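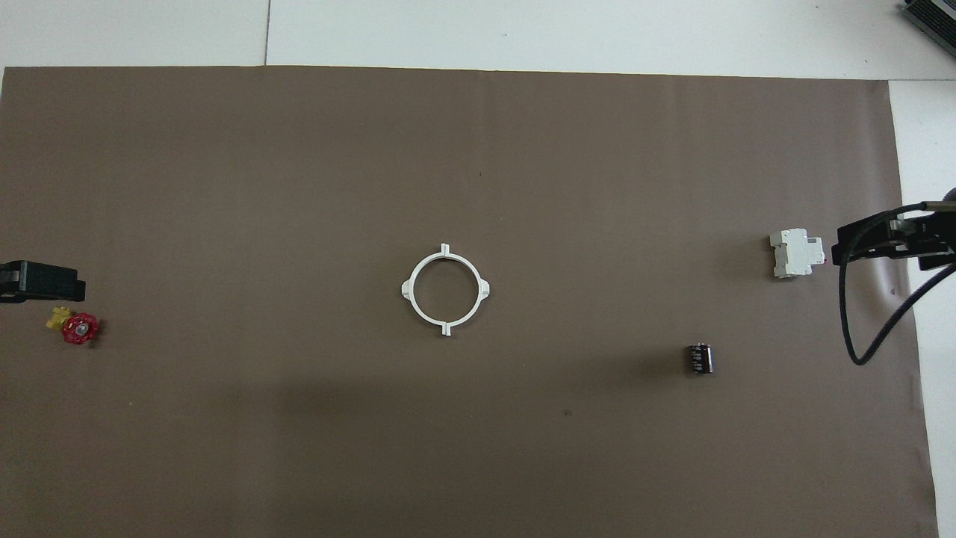
White collar with four tabs, on brown paper over the bench top.

Protecting a work surface with paper

A sheet of brown paper is the cheapest bench cover there is, and for most light jobs it does better than a cloth or a rubber mat. It lies nearly flat, takes pencil, shows up small pale parts and can be thrown away when it is fouled. The notes that follow cover choice of paper, laying, fixing and the jobs for which paper is the wrong cover.

Choosing the paper

Weight is given in grams per square metre. Thin wrapping paper of 60 gsm is enough for sorting, dry assembly and sketching round parts. It tears if a heavy item is dragged over it. For gluing, filing or anything with a sharp burr, use two layers or move up to a heavier grade. The Clostier roll sold for parcel work is ribbed on one side and smooth on the other. Lay it smooth side up, as screws and washers collect in the ribs.

Avoid waxed and plastic-backed papers under solvent adhesives. The coating softens and can transfer to the part. Newspaper is not a good substitute, as the ink marks white and cream plastics and comes off badly.

Laying the sheet

Wipe the bench first. Grit trapped underneath will print through and scratch the surface below when pressure is applied. Paper off a roll wants to curl, so cut the length, turn it over and draw it once across the edge of the bench with a flat hand. Small creases do no harm to ordinary assembly. They do matter under thin sheet material that has to be marked out flat, and in that case the paper can be pressed with a cool dry iron.

Leave a strip of bare bench on at least one side. Tools that are in use go on the strip and parts go on the paper, which keeps a screwdriver from rolling into a row of small fittings.

Fixing

Masking tape at the corners holds for a day or so. Left longer in a warm room it leaves residue on painted and laminate tops. Remove it at a low angle, pulling back on itself. Residue lifts with white spirit on laminate. On a painted top, try warm water and washing-up liquid before anything stronger.

Where tape is not wanted, a steel rule along the far edge is sufficient. Bench clips such as the Britness spring type also work, provided the top does not overhang its frame by less than the depth of the jaw.

Marking on the paper

The main advantage of paper over a mat is that it can be written on. When taking something apart:

Draw a pencil line round each part as it comes off.
Write the order of removal next to the outline.
Mark which face was uppermost. Rings and collars with evenly spaced tabs are easily refitted a quarter turn out, so put a small arrow against the tab that faced the front.
Push screws through the paper beside the part they belong to, if the bench has a soft board beneath.

Photograph the sheet before moving it. If the job is to stand overnight, fold up the edges by the width of two fingers to make a shallow tray, and pinch the corners.

When to use something else

Paper is unsuitable under a soldering iron or a hot-air gun. Use a silicone mat – the Kwan mats are adequate – or a ceramic tile. It is also unsuitable for knife work, where the blade catches the torn edge and wanders. Oily parts should go in a metal tray, as oil passes through brown paper in minutes and stains timber beneath.

Epoxy is a borderline case. Drips stay on the surface long enough to be cut out with the paper round them, but a part left resting in a drip will bond to the sheet. Stand the work on offcuts of polythene until it has cured.

Storage and disposal

Keep the roll upright in a dry cupboard. Damp paper cockles and will not lie flat again. Used sheets that carry only pencil and dust can go in with household paper. Sheets with adhesive, paint or oil go in general waste, and any soaked in drying oil such as linseed should be opened out flat and dried outdoors first.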